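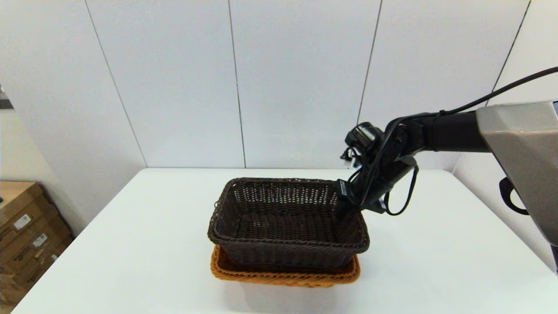

Fundito trademark dispute

The Fundito trademark dispute was a disagreement between two small game publishers, Lastside and Sovine, over the right to use the word "Fundito" as the name of a video game. It ran for most of three years, produced 436 pages of filings, and ended with neither company selling a game called Fundito.

Background

Lastside was founded by Karim Filali and Dorothy Whiteley to publish puzzle games for phones. Its first release, Dixit Harbor, sold poorly, and the studio turned to a game about melting down scrap metal and pouring it into molds. Filali proposed the name Fundito, which he believed to be Latin for "let it be melted." Whiteley, who had studied Latin in college, told him it was not. The name was kept.

Sovine, a publisher of party games, had been using the same word inside an earlier title, Sovine Social Club, as the name of a mode in which players throw fondue at one another. The mode could be reached only by finishing the other modes first. According to Sovine's own records, 84 players had done so.

Application and opposition

Lastside applied to register the word for "downloadable game software" in June. Sovine filed an opposition, arguing that players would confuse a foundry simulator with a fondue fight. Its attorney, Kenza Bennani, submitted 267 screenshots of the mode in use. Lastside replied that most of them showed the loading screen.

Much of the argument concerned whether Fundito was descriptive. A term that simply describes a product is generally hard to register, and each side spent several months claiming that the word described the other side's game and had no meaning at all in connection with its own. Xiaoqing Song, a linguist hired by Lastside, wrote that the word was "not attested in any language I was asked to check." Sovine quoted the same sentence in its next brief, with approval.

Survey evidence

Sovine commissioned a survey of 80 regular players, who were shown the word and asked what sort of game they expected. The most common answer was a game about money. A smaller group named soccer. Fondue was mentioned twice, once by a person later found to work for Sovine. Lastside asked for the survey to be thrown out, then withdrew the request after reading it.

Settlement

The parties settled on March 26, 2024. Lastside dropped its application and Sovine agreed not to file one of its own. Each company paid its own legal costs, which in Lastside's case were larger than the budget of the game. The foundry game was released as Pour, a title that cannot easily be found in any app store search. Sovine renamed its mode Cheese Mode in an update.

Reception

Coverage was light. The games columnist Sherif Ouali called the case "a custody battle over an imaginary child" and was asked by both companies for a correction, on different grounds. Reviews of Pour were mostly favorable, although several complained about the name.

See also

Likelihood of confusion
Descriptive mark
Sovine Social Club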